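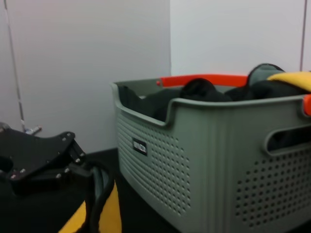 How often should I wash a plastic laundry basket?

Once a month is plenty for most homes. If you have someone who plays sports, or a dog that sleeps on the dirty clothes, make it every two weeks. Warm water, a squirt of dish soap, a soft brush, rinse in the tub and let it dry upside down. I love this job! It takes less time than making coffee and the whole laundry corner smells better afterward.

Filed under: Laundry Room > Baskets & Hampers > Your Questions

Do the little holes really matter?

They do, and I will happily talk about them all day. Damp towels in a solid tub go sour fast, and a basket with holes on the sides lets some air move through the pile. It won't dry a soaked bath mat for you – please hang that up first – but for a T-shirt that's a bit sweaty it makes a real difference. Small round holes are my favorite kind, as they don't let sock toes and drawstrings poke through the way big slots do.

What's the best way to get lint out of them?

An old toothbrush, dry, from the inside out. Do this before you add water or the lint turns to paste and you'll be picking at it with a toothpick (ask me how I spent a whole evening in June). For the really stubborn ones, Anjani Liem wrote in to suggest a pipe cleaner, and I tried it that same night. Brilliant. Thank you, Anjani!

Can I keep dark clothes in their own basket?

Please do! A basket just for darks is the easiest change I ever made. Blacks and grays pile up quicker than anything else in our house, so that basket is full first and I know a load is ready without sorting a thing on the floor. Use whatever basket you already own. If it came with a color you don't love, tie a ribbon on the handle and call it the darks basket.
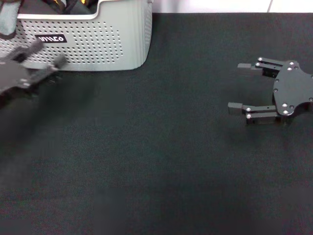
One thing to watch with a darks basket is the bright stuff that sneaks in. A yellow logo or a neon drawstring is usually fine in cold water, but brand-new brights should get a wash by themselves first. Turn black jeans inside out as they go in, too. Doing it at the basket is so much nicer than doing it with your head in the machine.

How full is too full?

If straps and sleeves keep sliding back over the rim however often you tuck them in, it's time to run a load. I also go by weight. Pick it up by both handles, and if you have to lean back, take some out. A plastic rim can crack at the handle when it's hauled around overloaded, and once that starts you can't really fix it.

Basket on the floor or up on a table?

Up, if you have the room! My folding table is 80 cm high and my back has been grateful ever since. I keep a piece of dark felt on top so nothing slides, and baskets don't scratch it. Felt does grab lint like crazy, so run a damp rubber glove over it now and then.

My basket has gone dull and a bit sticky. Is it done for?

Probably not. That film is often spilled detergent or fabric softener. Mix equal parts white vinegar and warm water, wipe it on, wait ten minutes, rinse well. Corentin Pichon asked about sunscreen marks as well: dish soap straight on the spot, then a warm cloth. Skip the scouring pads, they scratch the shine right off.

Can I send in my own question?

Yes, I'd love that! Use the form on the contact page and tell me what your basket is made of, as wicker and canvas need different care. I'm putting together a wicker page next, so those questions are especially welcome.

Last updated October 24, 2023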